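What Is a Forward Contract?

A farmer plants a crop in spring and sells it in fall. The price of the crop can change many times in between. A forward contract is one way to deal with this. It is a written agreement to sell something later at a price that is set now.

Who signs it

There are two sides. The seller is the person who will have the crop. The buyer is the person or company that will need it. In farming, the buyer is often a grain elevator, a place that stores grain in tall bins and sells it on to mills and feed makers.

What it says

A forward contract for corn states four things: how much corn, what quality, what price, and when and where it must be delivered. Corn is measured in bushels. A bushel was once a basket of a set size. Today a bushel of corn is counted by weight, and one bushel is 56 pounds.

A worked case

Kwabena Odoi grows corn on 867 acres near the town of Annan. In spring he signs a forward contract with Trernlow Grain. He agrees to deliver 4,000 bushels in September. Trernlow Grain agrees to pay $5 for each bushel.

In September, one of three things can be true.

The market price is $4. Mr. Odoi still gets $5. He receives $4,000 more than he would have at the market price.

The market price is $6. Mr. Odoi still gets $5. He receives $4,000 less than he would have at the market price. The elevator has the better side of the deal.

The market price is $5. The contract makes no difference to either side.

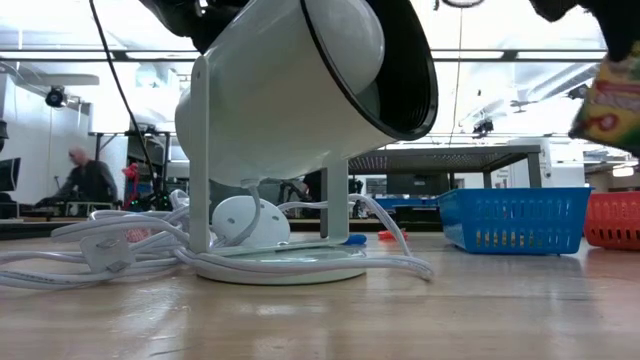
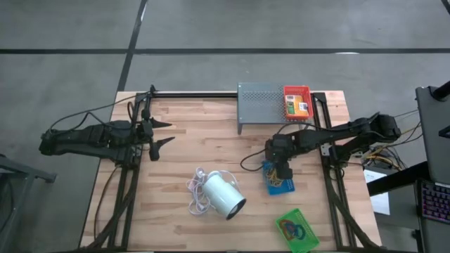 First picture: a white lamp with its power cable. Second picture: two black robot arms at a wooden tabletop.

Why sign if the price might go up?

A farm has bills that come before the harvest. Seed, fuel and fertilizer must be paid for, and so must interest on loans. Interest is the extra money a borrower pays for using a lender's money. If part of the crop already has a price, the farmer can work out whether those bills can be met. The buyer gains something similar. It knows how much grain will arrive and what it will cost.

The chance that a price will move the wrong way is called price risk. A forward contract lowers price risk on the bushels it covers. Bushels outside the contract are sold at whatever the market pays.

What can go wrong

The contract does not make the corn grow. Suppose there is a drought and Mr. Odoi harvests too little to fill the order. He has still promised 4,000 bushels. Depending on the wording, he may have to buy corn from someone else or pay the elevator a fee. This is called production risk. Many farmers sign for only part of the crop they expect.

Words to know

Bushel: a unit used for measuring grain.
Deliver: to bring goods to the agreed place.
Harvest: the gathering of a ripe crop.
Market price: what buyers are paying today.

Written by Zamfira Neagu
Updated 17th October

More explainers
What Does a Grain Elevator Do?
How Farm Loans Work
Why Do Prices Go Up and Down?
What Is Crop Insurance?
Supply and Demand at the Egg Stand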